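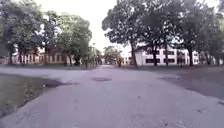 Prallance

Prallance is a Canadian adventure film in black and white, directed by Gion Thaler from his own screenplay and released by the small distributing firm of Kuster. It tells the story of a Swiss-born surveyor sent to map a mountain valley during the fur trade years, who falls in with a band of smugglers and, after a good deal of riding about and climbing in and out of windows, ends up defending them before the colonial magistrate. The running time is 80 minutes in the version usually shown, though an earlier cut was a little longer. The film is remembered fondly by people who saw it as children at Saturday matinees, and rather more widely by collectors of film posters, among whom its paper has a following well out of proportion to the size of its audience.

Plot

The surveyor, Bristik, arrives in the valley with a mule, a brass theodolite and a letter of introduction that no one there can read. He is taken for a tax collector and locked in a granary, from which he is let out by Peko, a ferryman's daughter with her own reasons for wanting an accurate map. The middle of the picture follows the two of them up the river as they measure by day and carry contraband salt by night. The climax, a sword fight on a moving log raft, is followed by a surprisingly gentle courtroom scene, and it is the courtroom that many viewers say they remember best.

Production

Thaler had worked as a stage carpenter before turning to film, and he was always proud of having built a good part of the granary set himself. Exteriors were shot over a single October, in weather that turned colder than anyone had planned for, and the breath of the actors is plainly visible in several scenes that are supposed to take place in high summer. The raft was made from real timber and proved so heavy that it could only be moved a short way between takes. The fight was therefore filmed in 20 separate pieces and put together with great patience in the cutting room, where the sound of the river had to be added afterward.

The music, for a small orchestra with a prominent accordion, was written in a hurry and is based on a single waltz tune that returns in different colours throughout. It was later issued as sheet music, with the poster art on the cover, and copies still turn up in piano benches.

Release and reception

Kuster opened the film in small-town theatres first and brought it to the cities only after it had already done decent business on the prairie circuit. Reviewers were kind to the scenery and to the mule, and somewhat divided on the hero, whom one paper called "a pleasant fellow who always seems to have left something on the stove." It was rarely revived in the decades that followed, and for a long while it could be seen only in a worn 16 mm print that travelled between film clubs. A restored version, made from two incomplete prints, was shown online in December 2020 and brought the picture a new and very affectionate audience.

Posters and lobby cards

The one-sheet, in deep red and mustard, shows Bristik on the raft with his sword raised and Peko behind him holding the rolled map. A set of 8 lobby cards was printed at the same time, of which the card with the courtroom is the hardest to find in good order. Theatres generally pinned them up without much ceremony, so holes in the corners are to be expected, and most surviving one-sheets have wear where the folds cross. A larger format was printed in 4 sections meant to be pasted together on a wall, and complete unused sets are scarce.

See also: Northern (genre); Lobby card; Matinee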